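May 17, 2024

Home internet update, for those following along (hi Mum). We moved to Clarkwood in December and the wifi still drops out in two rooms, so I've finally ordered proper cable for the study.

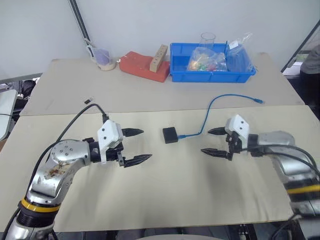
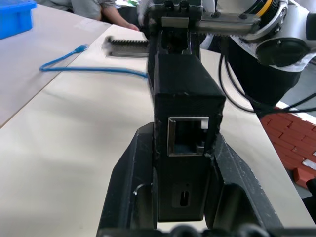

*Second one: a square opening a lot like a network port.*

Lostar quoted me three weeks for the install – three! My neighbour reckons I should just run it under the skirting myself, and I've got a free arvo on Sunday, so I'm tempted. Will report back once I've found the drill.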